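Progress report, February, to Valdemar Holst, Lunard
Project: Plestodano, cube handling cell at Skinton

Short one this time, we are mid changeover. Money is on track, people side is slower than planned. Cell work at the table: 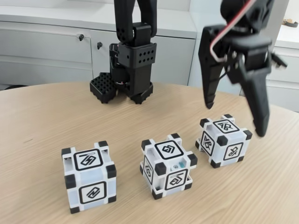
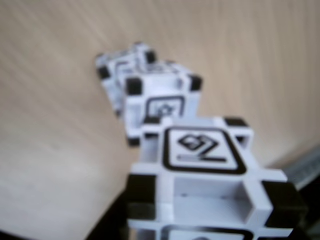

Shift staffing is where most of the month went. 12 operators are now signed off to run the cell, two of them from nights. Before, packing was all hand work, 600 pieces a shift, and people went home with sore wrists. Now the job is more setting out and checking. The printed symbols on the faces are what the operators talk about most, a cube put down with the wrong one up means a stop and a restart, so we've asked Kjærgaard for a plain chart by the table. Not recieved yet.

We use cookies to improve your experience on this site. Accept all / Manage settings

Training: 162 hours used so far. More than budgeted, mostly becuase the first round was too much classroom. Second round all at the table, went better. Want to keep it that way.

Jobs: no one let go. Two packers moved to inspection, one asked to go back and did. Pay grade for cell operators still not settled, union meeting was put off. This is the thing I get asked every day and I need an answer from your side before we add the late shift.

Stops: 20 last week, down from the week before. Operators can clear most without calling maintenance. Night crew still call, they want a second trained person on and I agree with them.

Next: pay grade, symbol chart, late shift rota. Spend sheet comes separately, waiting on one invoice from Kjærgaard.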